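Chapter 4
Pouches, Packs and Small Closures

What this chapter covers
Why soft storage is sold by closure and not by size
Zips, drawstrings, flaps — what goes wrong with each
Mesh panels and when to use them
Filling a pouch so that it shuts

Before you start: have your seam samples from Chapter 3 to hand, the flat-felled one and the plain one with topstitching. You will need a ruler, a short length of coil zip, and one pouch from home, any pouch. Old is fine. Old is better, really, the seams have been tested.

4.1 Starting with what goes in

Most beginners draw the pouch first. Shape, colour, where the zip goes. Then they try to put a towel in it.

Start the other way round. Lay the contents on the table, fold them the way a tired person would fold them, and measure that. Not the neat fold. A hand towel folded by someone in a hurry is half as thick again as the same towel folded for a shop shelf, and it is the hurried fold that has to fit.

Write down three measurements: length, width, and height when pressed lightly with the flat of the hand. The third one gets forgotten every year. Without it the pouch is drawn flat, like an envelope, and then the zip is fighting the contents from the first day. A pouch needs depth. Depth comes from a gusset, from darts, or from shaped panels joined on a curve — see 4.4 for the curve, it is the hardest of them to sew and the nicest to hold.

4.2 The closure decides the rest

A drawstring forgives nearly everything. Overfill it and it stays a bit open at the neck, no harm done. A flap forgives less. A zip forgives nothing at all, it shuts or it doesn't.

So why use one? Small things stay in. And it opens wide, if the zip is long enough, which on cheap pouches it very often isnt. The Halula range we used for the cutting exercises has a zip the full length of the front and you can reach into every corner. The Broveck one stops short at both ends, and there is always something stuck down there.

Coil zips bend. That is the reason to choose them for anything soft and rounded, where a metal-toothed zip would sit stiff and make the panel buckle on either side. A row of topstitching along each edge of the tape keeps the lining from creeping into the teeth. Two rows if the fabric is slippery. Match the zip colour to the cloth unless you mean it to be noticed. 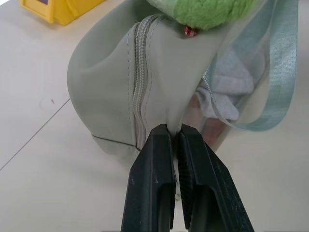

The bottom end of the zip takes the most strain. People hold a pouch there with one hand and pull the slider with the other, so the stitching at the end gets tugged every time, and the fabric around it starts to pucker. Bar tack it. If your machine won't bar tack, go back and forth over the same spot by hand, five passes, tight. In our own wear test a Wetholm pouch with a bar tack went to 874 openings before a thread lifted. The same pattern with a plain finish gave up at 600.

4.3 Mesh and sheer panels

A see-through panel saves opening the thing. You can tell the pouch with the towels from the pouch with the socks and put the wrong one back. It also lets air in, handy if anything was packed damp.

Against that — mesh is weak at the seam. Cut edges pull away from the stitching. Bind them, or trap them between two layers of the main cloth, and use a wider seam allowance than you would elsewhere. Put the mesh on one side of the zip and solid cloth on the other if you can, it gives the hand somehwere firm to grip.

Very open mesh snags. Fine sheer cloth doesn't snag so much but it blurs what is behind it, so you get a colour and a rough shape and no more. Usually enough. Anghel makes both kinds, order swatches of each before the practical.

Trims: leave until last. Plush bits, tags, loops, all lovely, all in the way of the machine foot if sewn on early. A folded tag goes into a seam as you close it, so plan for that one.

Try it 4A
Take the pouch you brought. Empty it. Refill it badly, then close it. Note where the cloth pulls, mark with chalk, keep for 4.4.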